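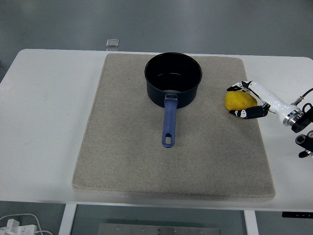
# Wivton Manipulation Course

The Wivton Manipulation Course is a one-term project class in robotics taught at Thambiah College. Students work in small teams to program a robot arm and hand to handle ordinary household objects on a tabletop. The class is best known for its kitchen unit, in which the robot works with cookware and soft items on a felt mat. It is taken mostly by second-year engineering students, though students from other departments may enroll after passing a short programming test.

## History

The course was started by Pramila Yadav, a lecturer in mechanical engineering, as an evening club. Members met to repair donated equipment and had no set program of study. After two years the college made it a credit course and moved it to a ground-floor lab in the Wivton building, from which it takes its name. Pramila Tyagi joined as second instructor and wrote most of the current lab handbook. The two are listed in the course catalog as Yadav and Tyagi to avoid confusion.

The kitchen unit replaced an earlier unit on stacking wooden blocks. Yadav had found that teams could finish the block tasks with fixed positions and very little sensing, and she wanted objects that varied more in shape and stiffness.

## Course structure

Teaching begins in January. The first weeks cover joint control, camera calibration and safe operation of the arm. Teams then move to the kitchen unit, which takes up most of the term.

Work in the unit is done on a beige felt mat laid over a white table. A typical layout has two items: a black saucepan with a long blue handle, placed with the handle toward the front of the table, and a yellow, lumpy object set to the right of the pan. The hand reaches in from the right side and closes on the object with one finger above and one below. Rigid and soft items are graded separately, as a grip that suits one often fails on the other.

Each team records its own trials and uses them to train and test a controller. The handbook asks for 1000 recorded trials per team before the midterm review. Failed grasps are kept in the record and labeled by cause, such as a slip, a missed approach or contact with the pan.

## Software

Teams use Stoltider, a control and logging package written by former students of the class. It stores joint positions and camera images together and can replay a trial at reduced speed. An older package, Mudley, is still used in the first weeks for calibration exercises – it has fewer features but is easier to read.

## Assessment

The final grade is based on a lab notebook, a written report of up to 4000 words and a live demonstration. In the demonstration, the instructors choose the starting layout, and the team may not change its code once the objects have been placed. A team may ask for one restart. The report must include a section on failures, and reports without one are returned unmarked.

The demonstration is open to other students at the college. The largest class so far had 51 students, and its demonstrations were held over two afternoons.

## See also

- Robot hand
- Grasp planning
- Engineering education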